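The Summer of the Empty Room

8/24/19

We drove home from Plalitcombe with the back seat folded down and nothing on it. On the way there it had held two duffel bags, a desk lamp, a shower caddy and more snacks than any one girl could eat before Thanksgiving. Our daughter starts college this week, and I have been putting off writing this because I knew I would go on too long.

She picked her school back in June, well after most of her friends had settled. We had visited Orlandini first, which has the prettier campus (those brick paths!), and I'll admit I had already pictured myself walking there on parents' weekend in a nice scarf. But she came back from Plalitcombe talking so fast I could hardly follow her. She had sat in on a class, eaten a terrible sandwich in the dining hall and gotten lost on the way to the library, and she was as happy as I have seen her in years. My husband looked at me over her head and I knew the scarf would have to go somewhere else.

It's a long drive, far enough that she won't be popping home with her laundry. We stopped in Guvgate for gas and pie, and she fell asleep against the window after that with her mouth a little open, just the way she did in her car seat. I turned the radio down and let her be.

Move-in day itself was hot and noisy and went by in no time. Her room is on the second floor, number 39, and her roommate had already taken the bed by the window, so there was some polite back and forth about that. I made the bed. She let me, which was kind of her. I had brought the blue quilt my mother made and a mattress pad that turned out to be the wrong size, and I fussed over both of them until there was really nothing left to tuck in. 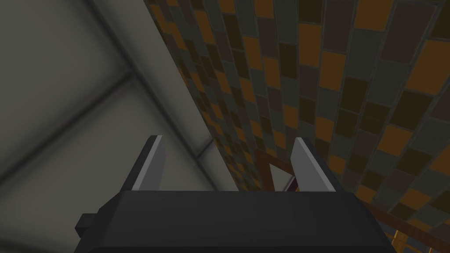 I had promised I wouldn't cry in front of her friends, and I kept that promise as far as the parking lot. My own mother dropped me off when I was the same age, and I remember being a little annoyed at how slowly she walked back to the car. I called her from the road to say I was sorry – 40 years old plus a few more, and I'm only now getting around to it. She laughed at me for quite a while.

The house is very quiet. I keep buying the cereal only she eats. She has texted twice, once to ask how long you boil an egg and once to send a heart with no words, and I have looked at that one more often than I'd like to say. Her dad wants to turn her room into an office, and I have told him he can ask me again after Christmas.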